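Search the community
Household > Kitchen bits > Lids and jars

Lid stuck fast on a squat white tub, any ideas?

Jolanta Wieczorek
Hello all! I bought a set of plastic storage tubs at the Santoro market back in April (lovely for flour, I'd have them again) and one lid simply will not budge. I've tried a tea towel, rubber gloves and a good deal of muttering. There's half a bag of rye flour inside and I was hoping to bake for my sister's visit. I don't want to crack it if I can help it.

Nandini Iyer
Oh, I do feel for you, we had this with our rice tub all last winter! Plastic lids grip when a little flour gets into the thread. Stand the tub upside down in a bowl of warm water, just deep enough to cover the lid, and leave it while you have your tea. Dry it well and twist slowly, with the base on something flat. 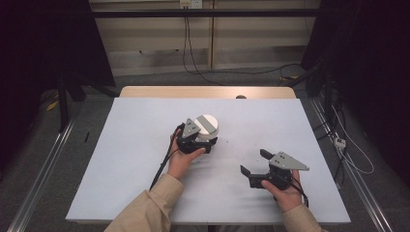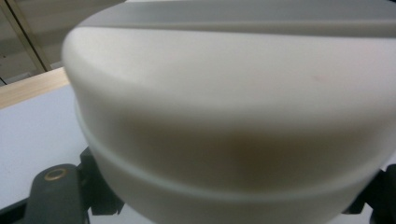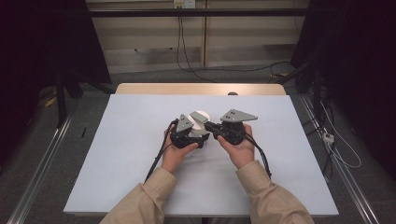 Radosław Urbańczyk
get a strap wrench, done

Wanda Olszewski
I'd go gently with the warm water, Jolanta, in case the seal lets some in and you end up with paste (ask me how I know). I slide the handle of a teaspoon under the rim and go round bit by bit until I hear a tiny puff of air. Afterwards I wipe the thread with a dry pastry brush each time I fill it, and mine has behaved ever since. Good luck with the rye!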